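Aug 26, 2022

Dye notebook, indigo cotton again

OK so the Geline fixative. I ran the second batch of swatches this morning and I like it a lot better than the Huteck stuff we used up in the spring! Less crocking on the white rub cloth, and the blue stays a bit greener, which I want for the Waweru curtains anyway.

What I did: 200 g of cloth per vat, 3 dips, aired in between until the green went off. Then the fixative soak, 72 minutes (meant to be an hour, I was on the phone with Mwajuma Sang about the thread order, sorry). Swatch 3324 is the odd one, streaky down one side. I think I folded it over the rod and forgot to turn it. Keeping it in the binder so we can compare later.

Mwajuma wants to know if the color survives a regular home wash, fair question, so the next round goes through a machine with plain detergent, cold, no softener. Cut the swatches bigger this time, the little ones fray to nothing.

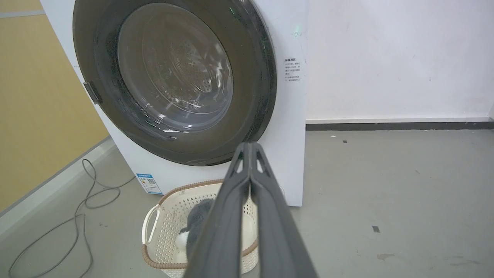
Front loader, door and drum.

Still to do: pH strips (we're down to the last few), rinse out the small vat, and call Flamik about the heavier twill. They said December for the wide rolls, but I'd take a narrow one now if they have it. Also somebody please label the second jar of lime, I nearly used it as soda ash.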